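# 关于我们

Parkholm 医学史学社是一家以近代医学史为主题的教学与资料机构。我们开设课程,整理讲义,也维护一间对外开放的阅览室。日常工作围绕十八世纪末到二十世纪初的解剖学、生理学、病理学和护理教育展开,重点放在普通人怎样成为医生、医院怎样变成教学场所、教科书怎样写成和流传这几个题目上。

## 由来

学社起初是一个读书小组,成员大多是在职的医护人员和中学生物教师,每逢周末聚在一起读旧的解剖学教科书。最早读的几本都是十九世纪中叶的德语和拉丁语教材的转抄本,缺页很多,图版也不全。为了补齐缺页,大家开始互相借书、抄录、翻译,积累下来的译稿和笔记后来成了第一批讲义。

读书小组办了几年以后,来旁听的人越来越多,原先借用的小教室坐不下,于是租下现在的场地,正式登记为 Parkholm 医学史学社。登记时确定的业务范围有两项:成人课程和资料整理。这个范围一直没有改过。

“学社”二字沿用了读书小组时期的叫法。我们不颁发学历,也不提供任何执业资格培训。需要医学学位或继续教育学分的读者,请向所在地区的医学院校咨询。

## 课程

课程分春、秋两期。春季课程每年 4 月开始,秋季课程的开课时间在公告栏另行通知。每期都有下面几门常设课:

- **解剖学教学史**:从解剖剧场讲到系统的实习课,涉及标本制作、图谱印刷和尸体来源的法律变化。
- **显微镜与组织学**:讲十九世纪显微镜普及以后,医学生学习内容的改变,以及切片、固定和染色方法的演变。
- **医院与病房**:讲病历格式、查房制度、病床管理和早期护理学校。
- **医学拉丁语入门**:教学员读懂旧论文的标题、献词和简单的描述段落,不要求会写。

常设课之外有专题课,由讲师按当期资料整理的进度安排。近几期的专题包括热病分类、城市供水与霍乱、学位论文答辩的程序,以及军医学校的招生办法。

上课以阅读为主。讲师提前发讲义,学员读完以后到课堂上讨论,每次课后交一页笔记。笔记不打分,讲师会批注退回。笔记里常见的问题是把现代术语直接套到旧文献上,例如用今天的疾病名称去对应当时的“寒热”或“衰弱”。讲师批注时会特别标出这一类地方,请学员保留原词,再另加说明。

医学拉丁语入门的进度较慢,前几周只讲名词变格和数字,后半期才进入论文首页。旧论文的首页通常写有姓名、籍贯、答辩日期和反方名单,格式相对固定,适合初学者反复练习。

## 阅览室

阅览室现有藏书和抄本 700 册,其中可以外借的 300 册。其余为室内阅览,包括全部图谱、全部手写笔记和纸张状况较差的印本。

藏书按三类排架:教科书与图谱,学位论文与小册子,医院和学校的印刷文件。最后一类来源比较杂,有课程表、收费单、病房守则、器械目录和讲座通知,多数没有作者,编目时以发文单位和年份为准。年份不明的单独放一柜,等有了旁证再归位。

图谱类书籍翻阅时请使用书托,铅笔可以带入,墨水笔请存在门口。拍照不收费,但不能使用闪光灯。需要整本扫描的,请先填申请单,由馆员判断书脊能否承受。

外借期限为四周,可以续借一次。外地学员可以邮寄借书,往返邮费由借书人承担。

## 资料整理

Plemach 计划是学社目前规模最大的整理项目,内容是为十九世纪的医学学位论文编写中文提要。每条提要包括论文标题的译文、答辩地点与年份、章节目录、引用的主要著作,以及一段两三百字的内容说明。

这项工作看起来机械,实际很花时间。学位论文的篇幅从十几页到上百页不等,许多只在答辩前印了少量份数,分给教授和亲友。标题相同、年份相近的论文也不少,光看目录容易混淆,必须核对首页和献词。作者的姓名拼写常有拉丁化的写法,同一个人在论文、讲义和后来的著作上可能用三种拼法。我们的做法是保留各处原拼写,在索引里互相参见,不强行统一。

提要完成后先由另一位编者对照原文复核,再交给讲师通读。复核中有疑问的条目不发布,留在待查表里。已发布的提要如果发现错误,我们会在条目末尾注明更正内容和更正原因,旧文字不删除。

Lindholm 图版目录是另一个较小的项目,专门登记教科书里的木刻和石版插图。同一幅图常在几本书里出现,有时左右颠倒,有时删去标注字母。目录记录每幅图的最早出处、后来的转用情况和刻印者署名。目前完成的部分以骨学和韧带为主,内脏部分刚开始登记。

## 讲师与工作人员

讲师全部为兼职,背景包括临床医学、护理、图书馆学和古典语文。每门课固定由 2 位讲师共同负责,一位管内容,一位管文献和语言。这样安排是读书小组时期留下的习惯,医学背景的人和语言背景的人读同一段文字,常常得出不同的理解,放到课堂上一起讲比较清楚。
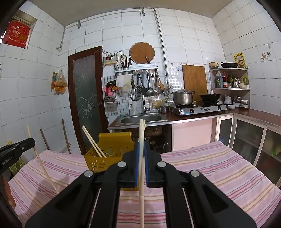 新讲师需要先旁听一期课程,再试讲两次。试讲的内容自选,但必须使用阅览室的原始文献,不能只依据二手著作。阅览室和整理项目另有专职馆员,负责编目、修补登记和读者接待。

## 经费

学社的收入来自学费、阅览证工本费和讲义销售,支出主要是房租、纸张保护材料和馆员工资。我们接受图书捐赠,不接受以冠名为条件的捐款,也不为药品、器械或保健产品做任何形式的宣传。

每年的收支表张贴在阅览室入口,学员可以索取复印件。

## 合作

Imalby 分部设有一间小型教室,主要供当地学员参加医学拉丁语入门和专题课。分部不设藏书,需要的讲义由总部提前寄出。

我们也同中学和护理学校合作,提供单次讲座。讲座时长通常为一节课,内容可从现有题目中选择:听诊器的早期使用、洗手规范的推行、麻醉出现前后的手术室、十九世纪医学生的一天。讲座使用复制品和图版影印件,原件不外带。

如学校希望学生参观阅览室,请提前三周联系,每批人数以一个班为限。

## 报名与来访

报名不设学历要求,年满十八岁即可。医学拉丁语入门没有先修课程,其他课程建议先读完讲义前言再决定是否报名。开课前一周可以全额退费,开课后按剩余课次退还。

历年参加过课程的学员已超过 300 人,其中一部分后来加入了整理项目。想参与提要编写的学员,请在修完一门常设课以后向馆员领取试译材料。试译一般是一篇短论文的首页和第一章,期限一个月,可以查字典,也可以到阅览室请教。

阅览室周二至周六开放,上午九点到下午五点,中午不闭馆。首次来访请带身份证件办理阅览证,当天即可使用。捐书请先寄书单,收到书单后馆员会回信说明哪些可以接收,重复的版本通常只留品相较好的一册。

更新日期:2018-09-27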